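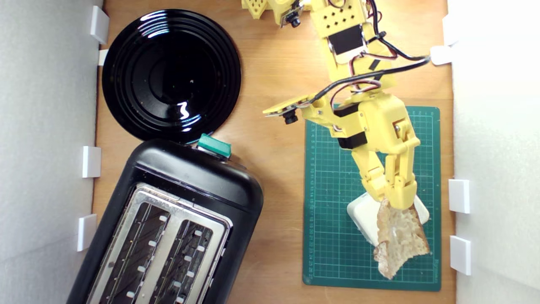 ## Stisisow breakfast corner: progress report for October

Prepared by Cempaka Lau for Ravindra Dixit, Navarro small grants

Dear Ravindra,

I am sending the report for the second period of the grant. As you asked last time, I write first about the table and the things on it, then about the sessions, and at the end about money.

### The table

The table with the white side panels is in place. In our application we planned a full kitchen counter, but the room at Jollport is narrow and the door would not open completely. We agreed with the building office to use the wooden table and to close it on the left and on the right with panels. The panels are held with white clips at the edge of the table. I prefer this to screws, as we must give the table back in the same condition when the lease finishes.

The toaster is a black one with two slots and a metal top. It stands on the left side, and the black plate is placed behind it. Some participants asked for a white plate, because crumbs are easier to see on it when one is cleaning. I did not decide yet. The black plate is shiny and it also shows the crumbs quite well, but the reflections from the lamps disturb some people.

The green cutting mat lies on the right side. It was bought for the craft group and it has a grid and a ruler on the edges. We found it useful for the table setting practice, because the trainer can say "put the knife along this line" and everybody understands the same thing. It is not for cutting food. For bread and fruit we have a separate board, which is kept in the cupboard with the towels.

### The sessions

We held 66 sessions in this period. Each session has two participants and one trainer. The exercise is always a simple breakfast: to make toast, to put it on the plate, to set the place, and after that to clean the table and return everything.

The cleaning part takes longer than we expected. In the first period we gave it too little time, and the next pair came when the table was still dirty. Now the trainer stops the toast part earlier, and there is a pause between the pairs. The toaster also needs this pause for cooling down before somebody empties the crumb tray.

Three participants finished the whole program and continue now in the Tromus cooking course. One other participant stopped for health reasons and will come back if her doctor agrees.

### Money

The panels and clips were cheaper than the counter, so there is a rest in the equipment line. I would like to ask your permission to move it to the line for food and cleaning products. Bread and butter cost us more than I calculated in the application. The receipts are in the shared folder, sorted by month.

### Next period

- Decide on the color of the plate and buy a second one of the same kind.
- Write the steps for emptying the crumb tray on one page, in large letters.
- Find a closed box for the bread.
- Ask the building office for a softer lamp.

If the transfer between the lines is possible, please send me a short confirmation by email. I need it for our bookkeeper before I order the box.

With kind regards,
Cempaka Lau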